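Chapter 7
Fame and the Self-Portrait

Most celebrity photographs used to pass through several hands before the public saw them. A photographer took the picture, a publicist approved it and an editor decided where it ran. The selfie removed most of those steps. A singer can now post a picture from a hotel bathroom and have it seen by millions of fans within the hour.

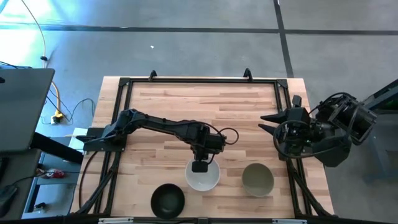
This chapter looks at what that change did to the relationship between stars and their audiences. We begin with the idea of the parasocial bond, the one-sided sense of friendship a fan feels toward a performer. The term is older than the internet, and Chapter 2 applied it to radio and television hosts. 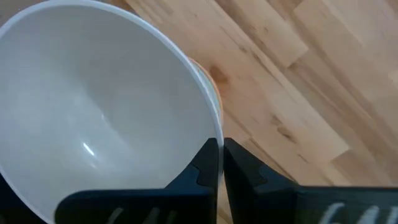 Our main case is the pop singer Iona Mackay. In June, during a break between albums, she posted 38 selfies and gave no interviews. Gossip sites treated each picture as news. Some readers praised her for looking ordinary – others called the ordinary look a pose. Both groups kept coming back.

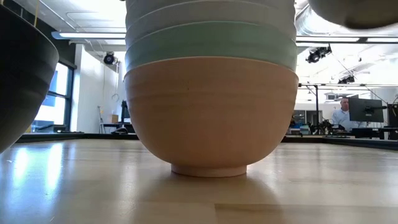 The second case is the fan forum Holroyd, where members rated and argued over such pictures. One thread, opened on Nov 2, 2020, ran to 303 replies. We will read 19 of them closely and ask what the writers thought they knew about a person they had never met.

As you read, keep a record of the words used for the star and the words used for the picture. They are often mixed up, and the exercises at the end of the chapter return to this point.

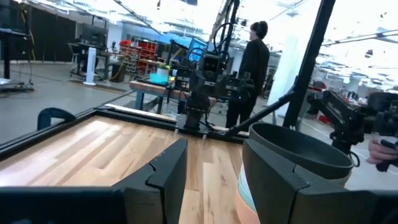 Figure 7.4 Tabletop with a stack of round cups or bowls.

Key terms: parasocial bond, candid, gatekeeper, persona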